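Lasemell Paper Folding Set: README

Read this before you train on anything. The project page makes the set sound tidier than it is, and this file was written by people who had to clean it.

What it is

2464 episodes of two-arm paper folding, driven by human operators and recorded for imitation learning. An episode covers one attempt at one fold sequence on one sheet. There are 34 fold sequences, listed in sequences.csv with short plain names. Each episode has a head view, wrist views, joint positions, gripper commands and a text label.

What we claim, and what we don't

The label says what the operator was asked to do. It does not say the fold came out well. Early on we had a "success" column, and two labelers looking at the same sheet disagreed so often that we dropped it. If you find an old copy with that column still in it, ignore the column. A grade made from a single end view tells you very little about whether an edge lines up.

Sheets were reused. A used sheet brings its old creases with it, and paper likes to bend where it has bent before. A policy that looks good on these sheets may be leaning on that memory. We have no test that rules it out, and we would distrust any score reported without a run on fresh paper.

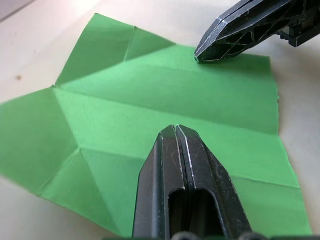 Yang wrote in on the tracker to say that this worry is overdone: old creases are noise, noise is good for training, and anyone who wants fresh paper can buy a pack and collect their own. Fair enough on the last part. On the first, old creases would be noise if they fell at random. They don't. Operators repeat the same sequences, so the creases pile up near the lines the next episode is supposed to fold. The tag "reused" is in the metadata for episodes where the operator remembered to set it. Treat a missing tag as unknown.

Collection

Operators worked at one bench. They were told to fold at whatever pace felt comfortable, and the pace varies a lot. Some pause before closing the gripper and some never do. We left the pauses in. If you trim them, say so in your results, since trimming alone moved our own baseline more than any change to the model.

Grip force is not recorded. The field called grip_effort is the commanded value passed through from the Rakton driver, and it should not be read as a measurement. We asked ourselves whether to rename it and kept the name so old loaders wouldn't break. That was probably a mistake.

Wrist views see a lot of gripper and a wide stretch of paper. Head views see the arms and plenty of the room behind them. Background objects were not controlled, so check that your model is looking at the sheet. Masking everything past the work surface is a cheap first test.

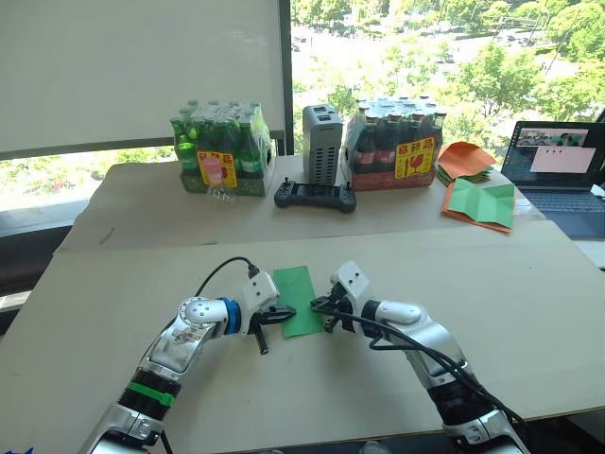 Hiritz Manipulation Group, Data Collection Team

Splits

Train, validation and test are split by session. The first release split them by episode, which put near-twins of the same sheet on both sides, and the numbers from that release are too high. Please don't compare against them. The new test split has every fold sequence in it but only one bench, so it says nothing about how a model does elsewhere.

Known problems

- The clocks on the wrist and head streams drift apart in long sessions. We shift the wrist stream by 40 ms in the loader. This is a patch, and fast motions will still look wrong.
- Text labels were typed by hand. "Fold in half" means the long way in some sessions and the short way in others.
- Failed grasps are undercounted. Operators could discard an attempt before saving, and we know they did. Any failure rate you compute from this set is a floor.
- Paper colors are not balanced across the fold sequences.

Suggested use

Pretraining, or debugging a two-arm pipeline. We wouldn't use it to rank methods. Our own learning curve goes flat after 1000 episodes, and we can't tell if that means the task is learned or the rest of the set is more of the same. If you find out, open an issue and include your seeds.

Changes

December: new splits, success column removed, loader shift added.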